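Prendar Lesebuchreihe – Band 30: Erzählungen vom Fluss

Artikelnummer 2405
Fadenheftung, Lesebändchen, deutsch

Endlich wieder lieferbar! Der Band versammelt Erzählungen des 19. Jahrhunderts, die auf Dampfern, Fähren und Flößen spielen, und er liest sich herrlich durcheinander: hinten anfangen, vorne weiterlesen, alles geht. Die Übersetzungen sind neu durchgesehen, die alten Schiffsausdrücke blieben stehen – wer nachschlagen möchte, findet im Anhang ein Glossar mit 99 Einträgen.

Besonders schön ist das Papier geworden, cremeweiß und 100 g schwer. Bleistiftnotizen am Rand macht es wunderbar mit.

Das Nachwort erzählt, wie die Texte zuerst in Zeitschriften erschienen, oft in Fortsetzungen und manchmal mit ganz anderem Schluss. Zwei dieser frühen Schlüsse sind mit abgedruckt!

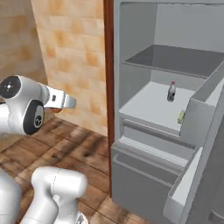 Weißer Roboterarm vor offenem Kühlschrank (Computergrafik)

Zur Reihe passt der Leinenschuber Hindness, er fasst drei Bände und ist in Dunkelblau oder Sand zu haben.

Stand: 13. Juni 2022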